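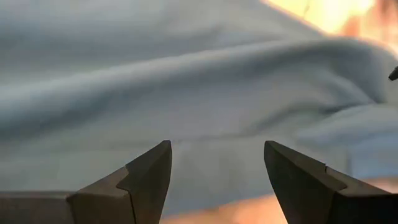
Folding a small pile so it stays folded

I put off learning to fold properly for years, and my drawers showed it. What finally got me going was a long, rainy March in our little place in Flendton, when I had one dresser to work with and far too many soft, slippery tops to go in it. This is the method I settled on, and I still use it on every pile that comes off the line.

## Before you start

Clear yourself a good flat surface at about waist height. A bed will do in a pinch, but it sinks under your hands and the creases wander. Set your bin close by - a soft fabric one with an open top is lovely for this, and if it has loop handles you can carry the whole lot down the hall in one go. Give yourself 15 minutes for a modest pile, and a bit more the first time.

## The fold

1. Pick up one piece and give it a good shake. Bunched fabric hides its corners, and you want to find those before anything else.
2. Lay it face down with the neck away from you. The label at the collar is a handy marker for the middle.
3. Smooth from the center out to the sides with flat palms. Take your time here! Any ridge you leave now will still be there next week.
4. Bring one side in to the middle, sleeve and all, then lay the sleeve back along the fold. Do the same on the other side.
5. Fold the bottom up to just short of the collar, then in half again, until you have a packet that fits the depth of your bin. Mine come out 8 inches tall, which suits the old Fesley dresser too.

Stand the packets on edge in the bin, darkest at the back. If one flops over, it wants one more fold.
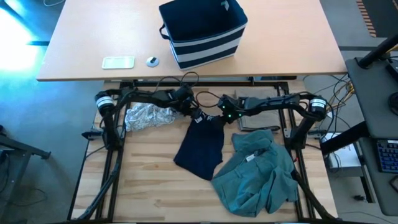 Radebe wrote in to ask whether thick sweatshirts should be done the same way, having found that the last fold always sprang open. They can be, but stop one fold sooner and lay them flat at the bottom of the bin, where the weight of the others keeps them shut.

Printed shirts I fold with the pattern facing out, so I can find the one I'm after without digging. Anything badly crumpled goes on a hanger overnight and gets folded in the morning.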